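Home Opinion Reviews Robotics Care Tech Archive Subscribe

The bottom drawer is the one I'd pay for

Ask anyone who has worked a long shift what they think of the bottom drawer of a supply cart and you'll get a look. I spent seven years stocking carts before I started writing about machines, and my knees still have opinions. So when Clivetti began offering its Prondel service, a humanoid robot on a monthly plan with cart work as its main job, I skipped straight past the walking demos and the waving and went looking for the drawers.

I'm happy to report that somebody over there has been thinking about drawers too! Prondel is sold as a helper for supply rooms and patient rooms: open a drawer, check what's in it, take something out or put something in, close it again. That is a small list, and I love that it's small. Most of the pitches I read promise a machine that will do everything by next spring. Clivetti promises a machine that will learn the cart you already own, and the plan includes 10 hours of setup on your own furniture.

Why does that matter so much? Well, carts are awkward. The drawers are shallow, the handles are molded into the front, and the stuff inside is light and slides about. A person squats, hooks a few fingers under the edge and never gives it a thought. A robot has to get its legs, its arms and its idea of where the drawer is to agree, all in a patch of floor between the wall and the bed. If it can do this with two ordinary hands, you don't need to buy a special cart, and for a small clinic that could settle the question right there.

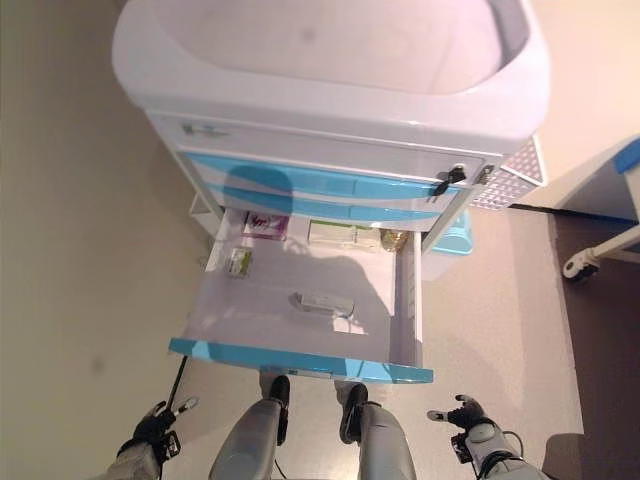
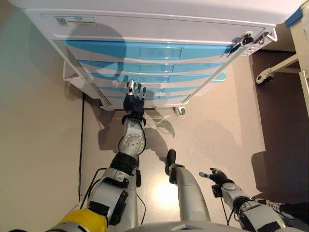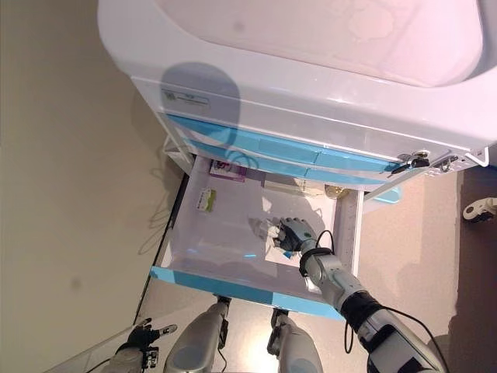
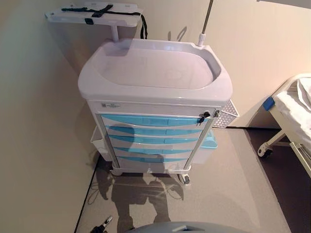
The same kind of job throughout: a white cart with light-blue drawer fronts, and not much floor to spare.

Does a clinic have to replace its carts to use the service?

Standard drawer carts can stay as they are, provided the drawers run smoothly and any lock has been opened by staff before the robot starts.

That last part about the locks deserves a word. Prondel doesn't handle keys under the current plan, and I think Clivetti is right to leave it out. Who may open what is a decision for the people on the floor, and I'd be nervous about any vendor eager to take it over. Let the nurse turn the key. Let the robot do the crouching.

I do have complaints. Setup hours get used up fast if your rooms aren't laid out alike, and extra hours are billed separately, so ask about that early. The plan comes with two service visits a year, and I'd want more in the first few months, when every cart with a sticky runner is going to show itself. The reporting screen is plain to the point of being rude (I got used to it, but I was using it from a desk with a coffee). And small flat boxes worry me. A box lying flush on a drawer floor is hard enough to pick up with fingernails.

I've also looked at the rival offer from Astitz, which uses a wheeled base with one arm and costs less. It's a tidy product, and for a long hallway of identical shelves I'd probably recommend it. But hands at both sides of a drawer give you options. One can steady while the other reaches, and that's how I used to do it, down on the floor with my shoulder against the cart.

What I'd like to see next is a proper trial, at least two months in a working supply room, with the staff keeping the notes. Park, the clinic group I do some advising for, is weighing one for November. My vote is yes, and I've already asked them to start with the lowest drawer on the oldest cart in the building.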